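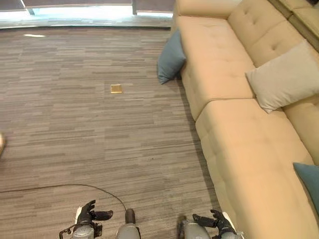
Tufted sectional on the carpet tile, with the blue and gray-beige pillows.

Mar 31, 2018

Lounge corner, second day on the sectional. Notes so Oda can pick this up while I'm at Sketthorpe.

Upholstery. Still no label. I looked under the seat cushions as far as they lift and along the zipper of one back cushion, nothing. The surface is smooth with a slight suede feel, light tan. Ingegerd thinks it is a polyester microfiber because it marks lighter and darker when you run a hand over it. I would agree but haven't tested a thread. Until we have the code from Costigan, treat it as W or S unknown, which means dry methods first and a hidden patch for anything wet.

Dry pass done on all seat cushions with the soft brush head, low suction. The dimples hold the dirt. The flat areas came up in one pass and the buttons needed the crevice tool and then a dry paintbrush (the one-inch, not the new one). Work out from the button, not around it. Going around just packs the dust into the fold on the far side. Ingegerd did two of the back panels her way with the upholstery head turned sideways and got the same result in less time, so use hers.

Buttons: gave each one a light pull. The seat ones are only shallow and feel sound. One on the back, second panel in from the corner, has a slack thread. Marked it with blue tape on the rear side. Not urgent, but don't use the crevice tool on it.

Seam between the two long seat cushions: crumbs, a paper clip, gray lint. Vacuumed. The gap opens up again as soon as anyone sits down, so it will need doing every time. We should try a strip of rug gripper underneath to stop the creep. I have an offcut from the Trarico job that should be long enough.

Patch test on the back lower edge behind the corner, two spots side by side:
1. Distilled water, white cloth, blotted. Faint ring after drying, brushed out completely.
2. Isopropyl on white cloth. No ring, no color on the cloth.
So isopropyl for the spots, and keep it off the buttons until I know what they are glued or tied with.

Spots found: one on the front of the lower seat, low down near the rounded edge, looks like coffee. One greasy patch on the arm. Have not treated either.

Pillows. Slate blue and a pale gray-beige. Covers come off, zipper on the long side. Washed one blue cover cold, inside out, by itself, and hung it up. No color in the water that I could see. It came back slightly tight and took some work to get over the insert. Do the other the same way and take it off the line a bit damp. The gray-beige cover I only vacuumed, it didn't need more.

The blue one at the end of the upper seat will not stay put. It leans out and ends up hanging over the front. The insert is softer than the others and the tufting gives it nothing to sit against. Options are to swap in a firmer insert or move it to the back next to the gray-beige one. I'd try moving it first. The gray-beige one sits well across the back seam and I would leave it where it is.

Carpet. Streaked gray, taupe and light brown tile. Good for hiding things, bad for finding them. I went over the open area with the upright along the streaks and then across, and the across pass picked up a good deal more. Please do it across from now on. The strip right under the front edge of the sofa is in shadow, and I missed a whole line of lint there until I got down with a flashlight.

Check the tile edges by the sofa when you move it. If the feet catch an edge, it will lift. Two people, and lift it clear of the floor. No sliding.

Costs so far, for the Skidano sheet:
Brush head and paintbrushes, 149
Isopropyl, distilled water, white cloths, 392
Both in kroner, receipts are in the green folder. The limit for this corner was 1,000, so there is room for a new insert and some button thread. Ingegerd asked whether re-covering would make more sense. I don't think so, the fabric is sound and it is only the spots that show.

Still to do
- Costigan: ask again for the cleaning code, and what the buttons are fixed with
- Coffee spot, isopropyl, blot from the outside in
- Arm patch, try dry absorbent overnight before any solvent
- Second blue cover
- Stitch the slack button (long needle is in Oda's drawer, I think)
- Rug gripper strip under the seat seam
- Look at it again in daylight with the ceiling lights off. The tan looks even under the lamps and I don't trust it.

Added later: talked to Oda Eide on the phone. She has used the overnight absorbent on a similar arm and says to brush it off and repeat before deciding, since the first round often looks like nothing happened. Fine, two rounds then. Long needle is not in her drawer, try the box with the webbing.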